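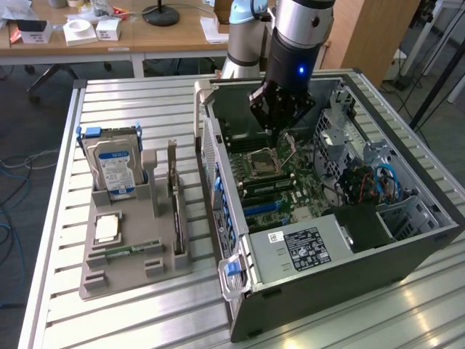 I have never believed in the phrase "tool-free." It gets printed on every office desktop that comes off lease, and in my experience it means that you won't need a screwdriver until the one moment when you really need a screwdriver and it's in the car. So when I went to open up another one of these towers I was ready to complain, and I did, but I'll give the makers a little credit first. The blue bits are a good idea. There's a blue latch handle at the corner of the case, a column of small blue tabs down by the slot covers, and two more on the caddy that holds the hard drive. Blue means you are allowed to touch it. As systems go, I've seen worse in kitchens.

What I don't buy is the rest of the story, the one where an old office tower is a bargain waiting to happen. I keep reading this. Somebody picks one up for 30 dollars, spends a Saturday morning's worth of enthusiasm on it, and then writes a glowing post saying you'd be a fool to buy new. I have now read enough of those posts to notice that the cost of the parts is always in a separate paragraph from the price of the computer, if it's in there at all.

My own start in this was a surplus sale in Lurbridge, where a place called Carvalho was clearing out a back room. I paid 60 for a tower that had no processor and no drive, which I knew, and a missing side panel screw, which I didn't. By the time it was doing anything useful I had put another 115 into it. That's 175 for a machine that opens spreadsheets at a normal speed. I could have had a refurbished one with a warranty for not much more, and somebody else would have had the dust in their nose.

Anyway, the drive. Everyone who writes about fixing up old computers says the same thing, that the spinning drive should go straight in the recycling and a solid state one should go in its place. For the disk you start up from, fine, I agree, I've done it and the difference is real. But a big old 3.5-inch drive still holds a lot of photos and tax returns and it costs you nothing if you already have it. I keep them. I check them first, and I don't put the only copy of anything on them, and that seems to me like enough caution for a drive full of vacation pictures from Benville. People talk about these things as if they go off like milk.

The caddies I am less relaxed about. They are nice when you have the right one. They are also different from one model to the next by just enough to make you say something rude, and the computer you bought cheap will be the one that came without. I have a shoebox of caddies. None of them fits the tower from Lurbridge. I ended up ordering one from Gillitz, and it took so long to turn up that I'd forgotten what it was when I opened the envelope.

Then there's the processor socket, the part that makes sensible adults hold their breath. I'm sceptical about most of the warnings that come with computers (I have never once worn the wrist strap, though I do touch the bare metal of the case before I start), but I take this one seriously. An empty socket wants a cover on it or a processor in it. If it has neither, don't rest your cables over it, don't reach across it with a sleeve on, and don't set a screw down anywhere near it. If you're buying a board with no processor, ask the seller for a close picture of the socket. If they send you a picture of the box, you have your answer.

Cables are the other thing. I have seen videos where a person ties every cable in an old tower into neat little bundles, and I want to know who they think is going to look. The lid goes back on. It goes under a desk. What I do care about is that nothing is pressed up against a fan, and that the power cables for the drives reach where they need to without being pulled tight. A lump of cable by the drive cage has never bothered a computer of mine.

I also don't trust the advice to replace the power supply "while you're in there." While you're in there is how 60 becomes 175. Read the label, see what it's rated for, and if you aren't adding a hungry graphics card, leave it alone. Same with memory. If there are two modules in it and it does what you ask, you can stop.

The Lurbridge tower is running in the spare room now, with a spreadsheet open and one screw still missing from the side panel. I've looked up the screw. It's sold in bags of 30.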